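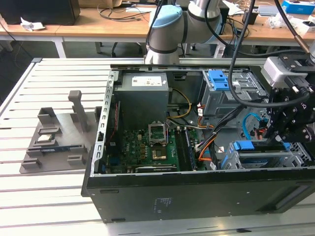 Workshop > Computers > Old desktops > Tips

Taking down an old desktop tower without losing half of it

2 shares | 14 comments

Quick one, writing this between jobs. Got a pile of office towers in from Maltov in June and I've been doing the same thing over and over, so these are the habits that stuck. Works the same for one PC out of the spare room.

Before you open it

Shut down properly. Switch off at the back, pull the cord, then hold the power button a few seconds. Every cable off. Monitor, keyboard, that one USB thing you forgot. Let it sit if it was just running, the heatsink gets hotter than you'd think.

Don't open the power supply itself. Ever. Take it out whole or leave it in.

Lay it down

On its side, open side up. Don't work on a standing tower, screws fall into the bottom and roll under the board and you'll be shaking the thing like a piggy bank. A table with slots in the top is fine for the case but lousy for small screws, so lay a towel or an old place mat next to it.

Touch bare metal on the case before you touch any parts. Do it again when you come back from the coffee pot. Carpet and socks are the worst combo.

Blue plastic = pull here

On a lot of these office machines the blue bits are the ones meant for fingers. Latches on the drive cage, rails on the drives. Squeeze or lift, no screwdriver. If a blue tab won't move, look for a cable holding the drive back before you lean on it. Old plastic snaps. I broke one on the very first tower and had to hold the drive in with tape, not proud.

Cables

- Take a phone photo first. Then another one closer in.
- SATA cables: pull on the plug, never the cable. Some have a little metal clip, press it down.
- Big power plug on the board has a catch on one side. Press and rock it gently, it'll feel stuck and then it wont.
- Masking tape flag on anything you plan to plug back in. Pen, one word. "Front". "Fan". Enough.
- Fold the loose power leads back out over the edge of the case so they're not in your way.

Memory

Clips at the ends of the slot, push them out and the stick pops up. Hold it by the edges. Going back in, match the notch and press till it clicks. If it isn't clicking it's backwards or it isn't straight, stop and look.

The processor

Slow down for this bit, the only bit really.

Cooler comes off first. Undo the screws a little at a time, corner to corner. If it sticks, a small twist side to side. Do not yank. Then lever down and out, swing the metal frame up, lift the chip straight up by its edges. Don't slide it. Don't set it on the towel either, fibers.

Depending on the model there are pins in the socket or pins on the chip, either way keep fingers off. Find the tiny triangle on one corner of the chip and note which corner of the socket it goes to. Leave the frame up while you work if you're swapping chips straight over, but if the tower's going on a shelf close it up, dust gets in there.

Wipe old paste with a coffee filter and a drop of rubbing alcohol. Paper towel leaves lint.

Somewhere for the parts to stand

Best thing I changed all year. Tray to the left of the case, parts go in it the second they come out. Chip and memory stick stay put in their own places and never touch the table. Printed holders are great if you know someone with a 3D printer, Tomoyo Ogura runs hers off for our group. An egg carton is okay for screws. For chips and memory use anti-static bags or foam, the pink or black kind, not the white packing stuff.

Left side because I'm right handed and knock things with my right. Swap if you're a lefty.

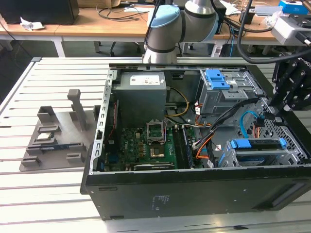

Dust

Outside, or by the door. Short bursts of canned air, can upright. Hold fan blades still with a finger so they dont spin. Slots and grilles along the case edge hold the most, get those with a dry paintbrush.

Keep or toss

Keep: memory, blue rails (people always want the rails), SATA cables, screws sorted into jars. Danjuma Osagie paid me in lunch for a set of rails once.
Recycle: dead boards, dead power supplies. Proper e-waste drop off, not the trash.
Drives: wipe them or drill them before they leave the house.

Putting it back

Chip, paste, cooler, memory, drives, then cables off your photos. Power it up before the side panel goes on, just keep your hands out. Beeps and no picture, reseat the memory first. Fixes it for me around 80 percent of the time.

Then panel, screws, next one.

Recent in Workshop

Sorting screws when you have 2000 of them
Cúc Châu's pegboard for short cables
Which coffee filters leave lint
Getting sticker glue off a PC case
Labeling power bricks before they all look alike

779 people saved this page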